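Re: [gripper-eval] perforated pads vs. the old molded tips on soft objects
From: Kiri Lockyer
To: gripper-eval list

Kamol Klinhom wrote:

> We ran the perforated pads on rigid stock only and were happy with them.
> Before we order more for the Rallstead cell I would like to know what
> they do on fabric. The molded tips tended to wind up the pile and then
> drag the part when opening. Also, is the wrist camera still any use once
> something large is in the jaws? Ours is mostly blocked.
>
> Kamol

Kamol,

Partial answers to both. I used the kitchen set on the white table, with the plush ketchup bottle as the soft part. It is a poor object for force tuning, as it keeps giving long after the fingers have made contact, but it is close enough to your fabric parts to be worth the time.

Settings: Tawhiri controller, position mode with current limit, closing speed at 10 percent, current limit at 55 percent of rated. I did 7 grasps per limit value and stopped there. Below 55 the bottle rotated between the pads when the wrist turned over. Above it I gained nothing except a deeper dent in the felt.

Two wrist views with the bottle gripped, then the overhead view of the table.
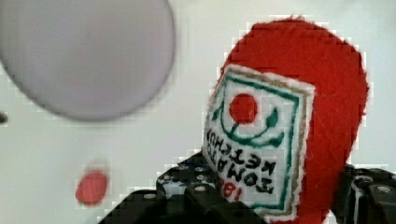
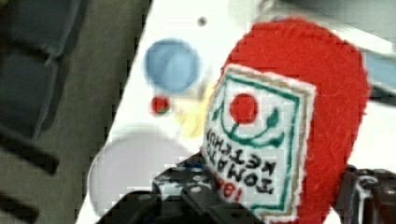
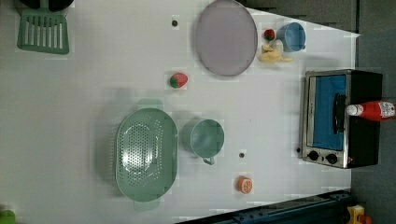
On pile wind-up: I checked the pads after each set and picked off a few red fibers, all from the front edge. No drag on opening in any of the runs I logged. The molded tips dragged twice in the same number of grasps, so I believe your observation, but I would not put a rate on it from a sample this small.

On the camera: yes, still of use, with limits. A part this size takes the right half of the view and the left half stays open. Focus is set for the fingertips, so the table behind is soft. Color blobs are fine for coarse placement, edges are not. I tried to recover the plate position from the wrist view alone and the error was too large to place against. With the overhead camera added it came down to something usable. If your mount has the camera centered between the fingers, try moving it to one side before you change the lens.

Compression is a separate problem. At the default bitrate the stream breaks into blocks along high-contrast edges, and red against white is the worst case. Any segmentation you run on that will give you a stepped outline. Sabina Abeysekara has a patch for the Trurnov capture node that raises the keyframe rate. I have not merged it yet.

Things I did not test:

- pads after washing
- anything heavier than the mug
- closing speed above 10 percent
- the Wiken force sensor, still out for calibration

Logs are in the shared folder under run 261. The current traces are raw, so filter before you compare them with yours. Leonie Bolger asked for the finger drawings as well – those are in the same place, and the screw length on the second sheet is wrong. Use the value from the parts list.

If you can send me one of the Rallstead fabric parts before the end of February I will repeat the set with it.

Kiri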